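Robot arms join the sorting team at Katico's Stestholm works

Wooden puzzle maker hands its most repetitive bench job to Civari, and packers move on to work they have been asking to do for years

STESTHOLM, August — Katico, the maker of wooden shape puzzles and sorting toys, has put 5 robot arms to work in its finishing hall, and the people who used to do the sorting by hand are delighted with the change.

The arms run on Civari, a control system developed by Uchida. Each one is fitted with a single rod and moves blocks by pushing them across a board, so colours and shapes end up grouped before they go into a set. Hearts, stars, cylinders and pentagons all go through the same station, and switching from one set to another takes a packer a few taps on a screen.

Until this spring, sorting meant standing at a bench for a full shift, reaching and sliding with the same hand. Packers now spend that time checking paint, sanding rough edges and putting together special orders. Sore wrists used to come up at nearly every Friday meeting — last month they weren't mentioned once. 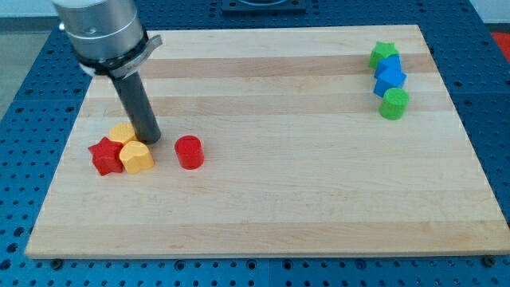 By Toshio Kinoshita, Katico Press Office

A red star and two yellow hearts sit close by the tip of the rod, with greens and blues in a short line on the far side of the board. It's lovely to watch, and plenty of us have stopped on the way to the canteen to do just that!

No jobs have gone. All 204 people at Stestholm kept their posts and their hours, and everyone in finishing was offered paid training on the new stations. The first group has completed the course and is already teaching the next.

The packers have had a big say in how things run. They picked the height of the tables, asked for slower arm speeds near the walkway and wrote the start-up checklist themselves. Katico now packs 804 sets a day, up from 633, with no change to shift lengths.

Visits to the finishing hall can be arranged through the Katico Press Office in Stestholm.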